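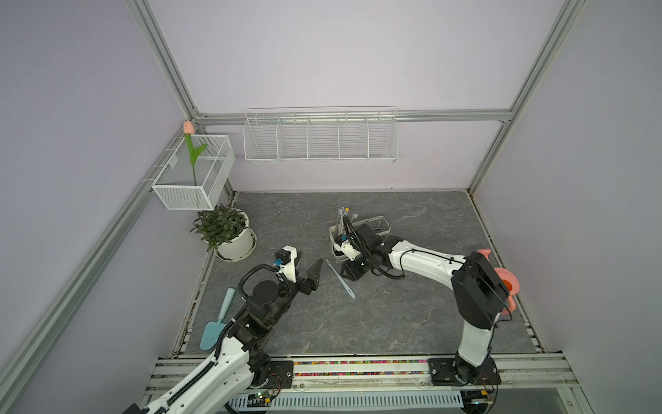
Home Benches Good Practice FAQ Downloads Contact

Shared Bench Rules: Your Questions

These are the house rules for the two-arm benches at Arkport. We love how many people want to run tasks on them, and the rules are short enough to read over coffee!

Do I really need the safety course before I touch anything?
Yes. It runs every Thursday and takes a morning. You'll press the stop button yourself, more than once, and that part is great fun.

Who can put their hands inside the enclosure?
Anyone on the day's sign-in sheet, once both arms are parked and the motors are off. Paused doesn't count as off. If two of you are working, the person reaching in holds the key.

How fast can the arms move?
New tasks start at 13 percent of full speed. Once you have 158 clean runs in the log you can ask for more, and we usually say yes.

What objects are allowed?
Light things with no sharp edges. Plastic hand tools, caddies and wire baskets are all fine. Glass isn't, and neither is anything with a loose blade.

Can I use real plants?
Ask first. Water and loose soil stay off the bench whatever the plant is, so do your potting in the prep room. Artificial flowers need no permission, and they make lovely grasping problems (thin stems! floppy leaves!).

How should cables be routed?
Leave enough slack for the wrist to turn all the way both ways, then move each joint by hand through its range and watch for snags. Please do this again after any gripper change. Form 802 has the full list.

Can both arms share the middle of the floor?
They can, and the best tasks need it. Set the keep-apart distance in the Kerkow panel before the first run and write the value in the log.

What do I do after a collision?
Hit stop, leave everything where it landed, and write it up before you reset. Small bumps count too. The Manach and Czarnecka benches follow the same rule, and reading each other's notes has taught us loads.

When are the gripper fingers replaced?
Every 3,000 cycles, or sooner if the tips look worn. Spares are in the drawer under the sign-in sheet.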